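Wallpaper swap fills the old Trekolau showroom for a fourth April

I got to the old Trekolau showroom at a quarter to nine, thinking I'd be clever and early, and there was already a line past the bike racks! The doors for the spring wallpaper swap don't open until nine. A woman ahead of me had a folding chair and a thermos, and she told me she'd learned her lesson last year when the good florals were gone before she'd even found the restroom.

If you've never been, the swap works like this. You bring in leftover rolls (full or part, as long as there's enough to paper the back of a bookcase), you get a paper ticket for each one, and you trade the tickets for whatever you like off the tables. No tickets? You can buy them at the door, two dollars apiece, and the money goes toward fixing the reading room ceiling at the library on Wonmont Street. That ceiling has had a brown stain over the large-print shelves for as long as I've lived here, so I bought more tickets than I needed.

Gudrun Harms started the whole thing four years ago with what was left in her mother's attic. She told me that 394 rolls came in this time, and roughly half of those had found new homes by lunch. "The first year I took most of it back home with me in the station wagon," she said. "My husband was not thrilled."

The tables were sorted by color, mostly. Blues and greens ran along the windows, and then came a long stretch of beige (so much beige, you guys) and a corner for kids' rooms with rockets and farm animals and one very stern owl. Grasscloth had its own table, and Heike Kleinschmidt was standing guard over it, making sure people unrolled it with clean hands. She hung paper for a living for years and she's still fierce about it. I watched her send a grown man to the sink.

She also gave the morning's talk, which was supposed to be twenty minutes on seams and corners and went closer to an hour. Nobody in my row left. Her big thing is that people start in the wrong place. Don't begin in the corner just because the corner looks straight, she said, it never is. Drop a plumb line, draw it in pencil, and hang your first strip to that. She also wants everybody to stop pressing seams so hard with the roller, which squeezes the paste out and leaves you with a shiny stripe. I have a shiny stripe in my hallway, so I kept my mouth shut and wrote it down.

Lucienne Maillard had the table next to the coffee, with sample books going back to the seventies. She'd priced them at five tickets each and then kept letting them go for three. I came away with one that has a whole section of foil papers in it, silver bamboo on brown, and I have no plan for it at all. My daughter has already asked if she can cut it up.

The paint and paper shop on the corner, Oltmanns, lent the pasting tables and sent Gerd Thiele over to answer questions about primer. He said the one he gets most is whether you can paper right over old paper. Sometimes, if it's tight to the wall and there's only one layer, but he'd rather you stripped it. He had a spray bottle and a wide scraper and let the kids have a go at a test board, and I have to say that was the busiest spot in the building by eleven.
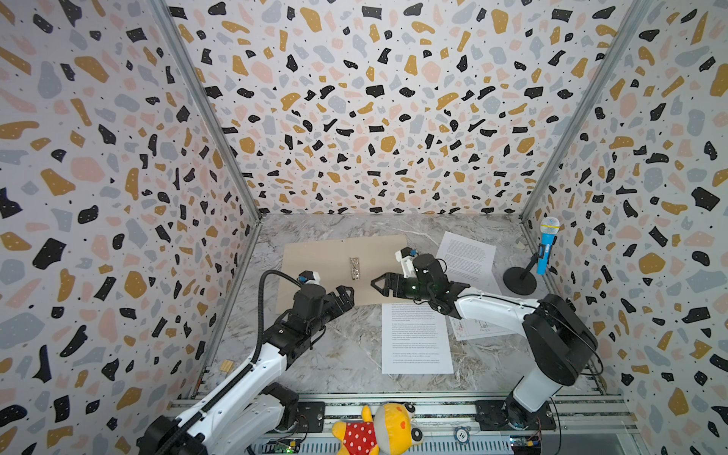
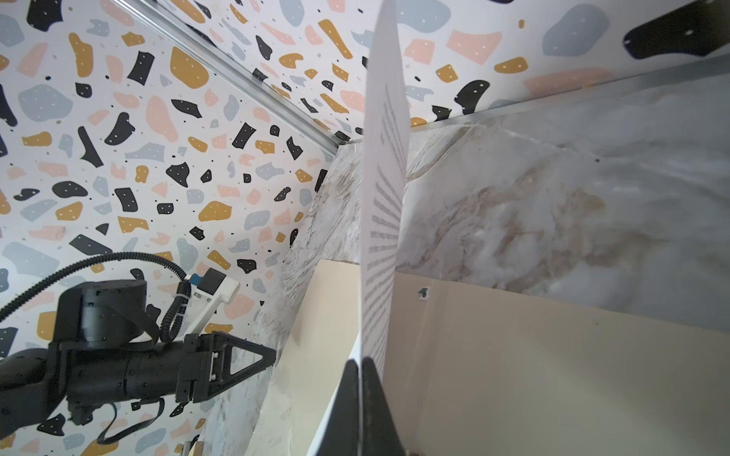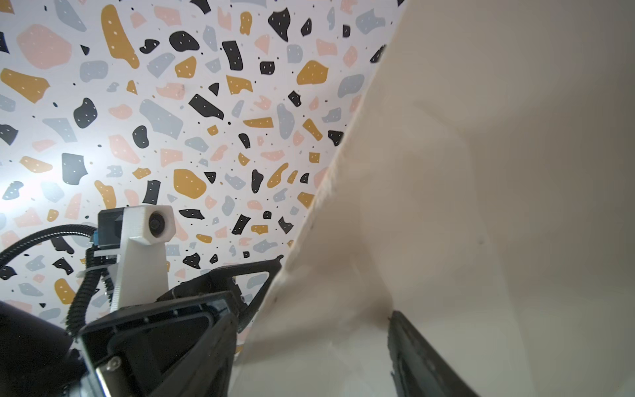 What I really went for was the powder room. Ours is tiny, it's been a sad peach color since we moved in, and I'd promised my sister-in-law it would be done before she visits. I'd pretty much settled on a stripe, but I keep coming back to a terrazzo pattern, the white kind with chips of black, mustard yellow, pale pink and a light gray-blue. The little dots inside the chips are what get me! Friederike Sauerland, who was running the ticket desk, thinks a pattern that busy belongs on one wall only, and I think a room that small can take it on all of them. We went back and forth until the people behind me got restless. One thing she did talk me out of was putting it with a marble-look floor, although I've seen the two together now and I don't mind it a bit.

By two o'clock the tables were down to the beige and the owl. The unclaimed rolls are going to the high school theater department, who will take anything for flats, and Gudrun is keeping a box of part rolls at her place for anyone who needs a bit of drawer liner. Ticket sales and the bake table brought in $200 before noon, and the afternoon money was still being added up when I left. The lemon bars were gone by then too.

There'll be a smaller swap in the fall, fabric and trim this time, in the same building if the Sorkico people haven't started on the new floor. Gudrun is looking for folks with curtain rods to lend, the heavy sort, so the long pieces can be hung up instead of folded. If you've got one, leave a note for her at the Wonmont Street library desk, and put your phone number on it. Last time she got two offers of help with no name on either.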